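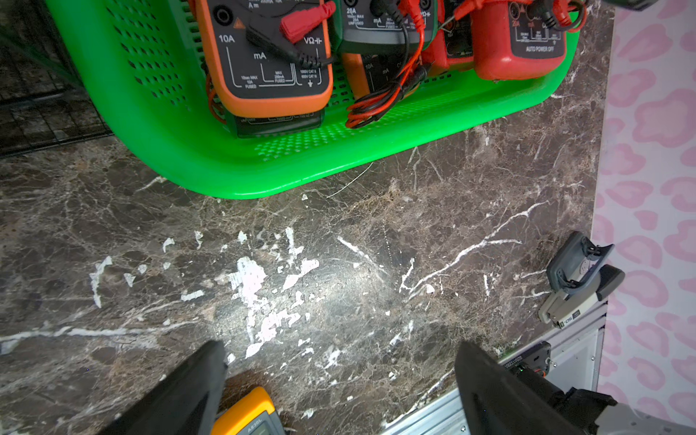 Finger swap on the Grerngate went in before lunch and I am very happy with it so far. October, notes started at 10:40, wrist camera view pasted in at the top. We are back on the flat black plates, the angular ones that taper toward the middle, and the point of the day is to put them up against the Zurnine soft fingers on the same pile of meters. In the wrist view both plates come up from the bottom with the yellow meter between them, and you can already tell what I like about them: the tips are thin enough that the camera still has most of the table to look at. With the Zurnines on, that same view is half rubber.

Setup, for whoever picks this up. Arm and base where they were. Doolan controller, firmware not touched (Ximena wants to hold it until we have a full set on both finger types, and I agree). Wrist camera on the Flistbridge driver, exposure pinned at 4000 in their units, white balance locked. Opening at full is 66 mm on the plates. Renato measured the Zurnines last week and I can't find where he wrote it, so, Renato, please put it in this book.

Objects are the multimeters in the green basket plus the clamp meter on the right side of the table. I love this set. They all do roughly the same job and no two want to be picked up the same way. The bodies are bulky, the faceplates are flat and glossy, the leads go everywhere. The red and black leads lying over the green and orange meters are the hardest part of the whole task and also the part I was most looking forward to.

First block: plates, loose meter on the table, no basket.

Very clean. Approach from above, close across the width of the body, lift, hold, put down, go home. The plates find the sides of the housing and square the meter up as they close, so even when the pose estimate was a bit rotated the meter came into line by itself. Watching it self-center is a small joy. I had the closing force higher than needed for the first few and backed it off until one slipped, then went up a notch and left it there. The heaviest meter on the kitchen scale read 1030 g with its leads plugged in, which surprised me, and the plates held it level the whole way up.

One thing to fix: the inner face of the right plate is shinier than I want it. It looks lighter in the wrist view, and when it passes under the lamp the depth gets speckled along that edge. Matte tape for now. Constanza says she has some of the thin black stuff left over from the calibration board.

Second block: plates, clamp meter.

Mixed, in an interesting way. It sits at an angle on the table and the body is wide where the jaw assembly starts and narrower toward the other end. Grab it at the wide end and it's solid. Grab it near the trigger lever and the plates close on the lever before they close on the body, and then the whole thing rolls. I taught a grasp point lower down on the body and it went fine after that, but I would much prefer the planner to learn to stay off the lever without being told. Soledad has an idea about masking it out from the color image, dark lever on a light beige-gray body, and I think it will work. She wants to try it on saved images before anything moves.

Third block: plates, basket.

Okay so the basket. The good news first. The neon green is wonderful for segmentation. I have never had a container come out of the background this easily, and the brown marble table helps too, apart from the chipped patches in the middle, where the white bits show up as tiny objects if the minimum blob size is set too low. I raised it and they mostly went away. The long white veins never gave any trouble, though I had bet Ximena they would (I owe her a coffee). There is a soft glare spot a little below the center of the table that the detector does not love, and I moved the lamp twice without getting rid of it.

The less good news is the fingers. With meters packed side by side there is hardly any gap for a plate to go down into, and a rigid plate that misses the gap lands on top of a faceplate. The Doolan caught the contact each time and backed off, which I was glad of. What helped was coming in slightly open and wiggling – a few degrees of wrist rotation on the way down, both ways. Crude! It works far better than it should. I want to write it up as a proper motion primitive with the amplitude and rate as parameters, and stop typing numbers into the pendant.

Leads: if a lead lies across the gap, the plate pushes it down between the meters and now it is pinned, and when the meter lifts it brings its neighbor's lead along. Twice that pulled a neighbor partly up the side of the basket. I stopped by hand both times. No damage to anything.

2:15, changed to the Zurnines. Delia timed the swap and was kind about it. The coupling is much nicer than the old one and the tool offset comes up from the saved profile, but the payload has to be typed in by hand still, and I forgot, and the arm sagged a little when I enabled it. Put it on the checklist. (It was on the checklist. Read the checklist.)

Loose meter with the Zurnines: fine, forgiving, a bit lazy. You can come in with a pretty bad pose and they just fold around the body and take it. But the meter hangs at whatever angle it was grabbed at and swings when the arm slows down, so placement is worse. With the plates I could put a meter down next to another one with a neat edge between them. With the soft fingers I left a good margin and still nudged things.

Clamp meter with the Zurnines: oh, these were lovely. The rubber goes around the lever and doesn't care. Any grasp point along the body worked, including the one that rolled it before. If the task were only clamp meters I would stop testing right now and order a second pair.

Basket with the Zurnines: they are too fat. There was no clever way in. They bulge against both neighbors and climb out. I got the meter at the end of the row by pushing it against the basket wall and pinching the top, and I would not call that a grasp. On the bright side they are gentle with the leads, they slide over the wire and leave it more or less where it was, and I didn't get a single pinned one.

So the obvious wish is a plate with a soft inner face. Thin from the side, rubbery where it touches. Renato has sketched one with a removable pad and a blunt rounded tip so it can slip past a lead without stabbing it. I think the pad needs to stop short of the tip or we lose the gap again. He thinks it can go all the way if it is molded thin. We will print both, it's cheap.

Camera notes while I remember them. The wrist view is much better for the last part of the approach than I gave it credit for. The jack labels on the orange meter can be read straight off the image, 10A and mA and the rest, and so can the 20A on the green one, so there is a chance we could tell the meters apart by their lettering alone and skip the color model. The red meter that is mostly hidden will be hard whatever we do. Soledad ran a quick text detector over a saved image and it found AUTO POWER OFF on the red one at the right end before it found the meter itself, which made us both laugh.

What the wrist camera can't give us is the far side of the basket. It runs out at the top of the view when the gripper is over the middle of the table. A second look from farther back before each basket pick would cost a bit of cycle time, and Ximena is fine with that as long as it only happens when the basket is in play.

Logger: 858 grasp attempts in the file now, both finger types together, since we started this comparison. A handful from the first morning have the wrong finger tag. I fixed the ones I was sure of and marked the others as unknown, so filter those out before plotting anything. Delia's script does it if you pass it the strict flag.

For the next session:
Matte tape on the right plate, then repeat the speckle check.
Wiggle as a primitive, with limits.
Lever mask on saved images (Soledad).
Print the padded plates, short pad and full pad (Renato).
Zurnine opening, in this book, please.
Try the basket with the leads unplugged, just once, so we know how much of the trouble is the wire and how much is the packing.
Payload prompt on finger swap – ask Constanza if the Doolan can refuse to enable without it.

5:50, arm parked, plates back on. Doolan log copied to the shared drive under the finger comparison folder.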